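Week 4 handout: Patching and disclosure
Instructor: Abdul-Rahman Nutsugah

1. Terms
A vendor advisory names the affected versions and the fix. A workaround lowers the risk until the fix is installed — it does not close the hole.

2. Patch windows
Our case network, Barkero, has 189 hosts. Critical fixes go on within 15 days, all others within 30. Controllers for machinery are patched during planned downtime only.

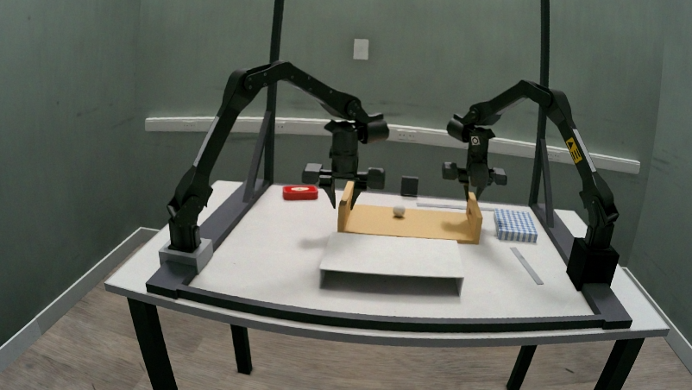 3. For next time
Read the Simard advisory packet. Write one page on which Barkero hosts you would patch first and why. Bring a printed copy to lab.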